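Girnow Patient Positioning System
Set-up Guide, Section 7: Daily checks and mask fitting for the treatment couch

7.1 Scope

This section applies to the Girnow couch top with the Vainio head support and the thermoplastic mask set. It covers the checks made before the first patient of the day, the fitting of a mask to the base plate, and the storage of the set at the end of the session. It does not cover the planning software or the calibration of the room lasers. For those, see Sections 9 and 11.

The checks must be done by staff who have completed the site training record. The physicist on duty signs the daily sheet. A sheet with an empty box is treated as a failed check.

7.2 Before you start

Have the following to hand:

Base plate and two locking bars
Head support, in the size given on the patient's set-up card
Alignment phantom
Spacer set (marked A to F)
Daily sheet, form 257

Note: Spacers from older sets are the same shape but have no letter on the edge. Do not mix them with lettered spacers. The thickness differs slightly and the software will not detect this.

7.3 Couch top checks

1. Lower the couch to the loading height and switch off the couch brake override. The amber lamp on the pedestal goes out.
2. Wipe the couch top from head end to foot end with a lint-free cloth. Do not use a solvent on the carbon surface.
3. Look along both edges for chips, lifted layers or scratches that catch a fingernail. Record any mark on the couch diagram, even if it has been recorded before.
4. Press down at the head end with one hand. There should be no click. If there is, tighten the two captive bolts under the head end and repeat.
5. Drive the couch through its full vertical travel and back.
6. Place the alignment phantom on index position 7 and bring it to the lasers. Read the offset on the room monitor and write it on the daily sheet.

Caution: If the offset is outside the limit printed on the daily sheet, take the phantom off, clean the index bar and repeat step 6 once. Do not repeat it a second time. Stop and call the physicist on duty.

7.4 Cleaning of linen and soft covers

Soft covers for the head support are removed after each patient and placed in the covered bin. They are washed at 65 degrees without fabric softener. Softener leaves a film on the cover, and the head support can then slide on the base plate. 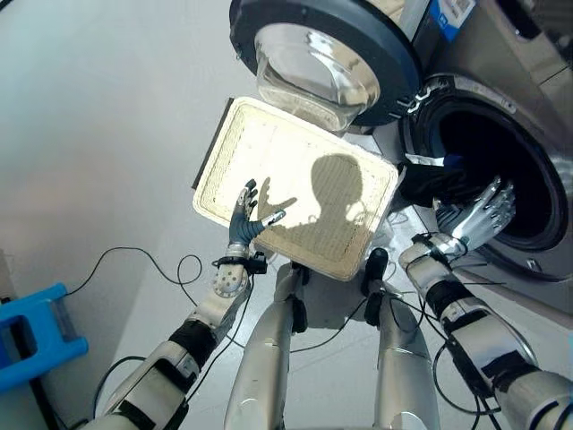
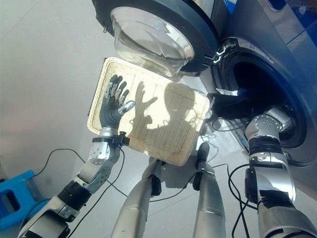
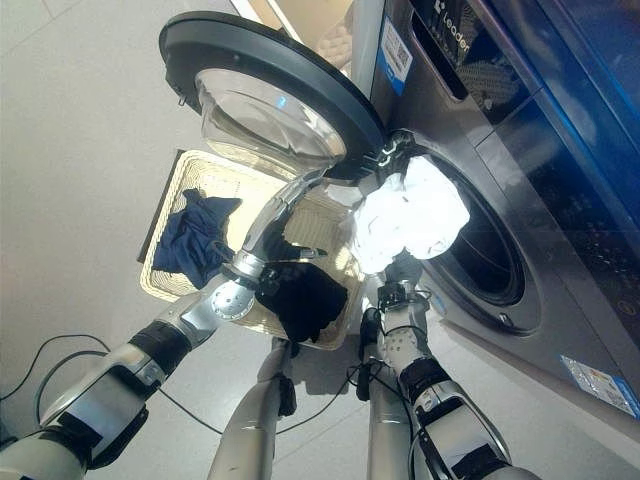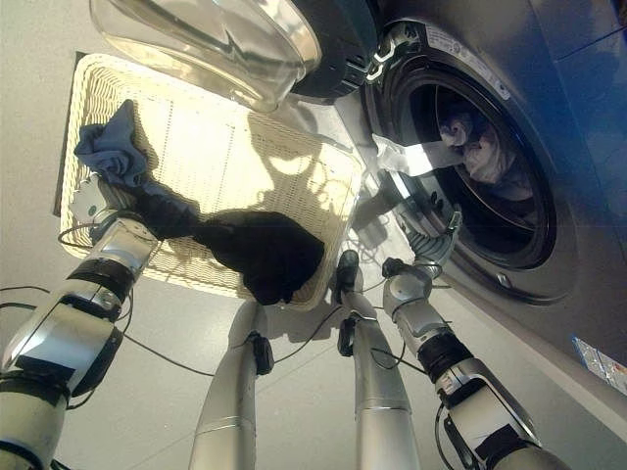 Covers are returned to the set-up room folded with the seam inwards. Discard a cover if the seam has opened, if the elastic no longer pulls it flat, or if the printed size can no longer be read. Cut discarded covers through the elastic so that they are not put back into use.

7.5 Fitting the base plate and mask

1. Set both locking bars to the index position on the set-up card. Turn each knob until it stops.
2. Lower the base plate on to the bars, left side first. The right-hand latch closes by itself.
3. Try to lift the plate at all four corners. If any corner moves, remove the plate and start again from step 1.
4. Fit the head support with its covered side up. The arrow on the support points to the gantry.
5. Add spacers only if the set-up card lists them. Write the letters on the daily sheet in the order in which they are stacked, lowest first.
6. Help the patient to lie down and check that the shoulders are level before the head is lowered.
7. Bring the mask down over the face with both hands. Ask the patient to keep their eyes closed and breathe normally.
8. Close the four clips in this order: upper left, lower right, upper right, lower left.
9. Check the bridge of the nose and the chin for gaps. A gap at the chin usually means that the patient has slipped down the couch. Open all four clips and repeat from step 6.
10. Show the patient the call button and ask them to press it once before you leave the room.

Note: The mask must not be trimmed, warmed or reshaped after the planning scan. If it no longer fits, the patient is referred back for a new mask and a new scan.

Caution: Do not leave the room while any clip is half closed. A half-closed clip looks the same as a closed one on the room camera.

7.6 Messages on the room monitor

Present: base plate detected and latched. No action needed.

Present, flashing: base plate detected, right-hand latch open. Repeat steps 2 and 3 of 7.5.

716: index position does not match the set-up card. Check the locking bars first. If they are correct, check that the right card has been loaded.

No message: the sensor strip is dirty or the cable has come out at the pedestal. Clean the strip with a dry cloth and push the plug home until it clicks.

The system will not release the beam interlock while 716 is shown. Do not clear the message from the service menu during a clinical session.

7.7 Patients with a Stoma cover plate

The Stoma cover plate is a cut-away insert for patients who breathe through an opening in the neck. It replaces the lower third of the standard mask frame.

1. Fit the insert to the mask frame before the patient enters the room.
2. Check that the opening in the insert is clear on both sides.
3. Keep suction equipment within reach of the couch during set-up.
4. Close the lower clips first. The order in 7.5, step 8, does not apply.

7.8 End of session

Remove the base plate, wipe it on both faces and hang it on the wall rack by the slot at the head end. Masks go back on the numbered shelf, face up, with nothing stacked on them. Return the phantom to its case and close both catches.

The spacer set is checked against the list in the lid. Report a missing spacer on the same day.

Section revised Thursday, October 13, 2022. Changes: clip order in 7.5, new entry for 716 in 7.6. Checked by Neusa Godoy. Next review in January.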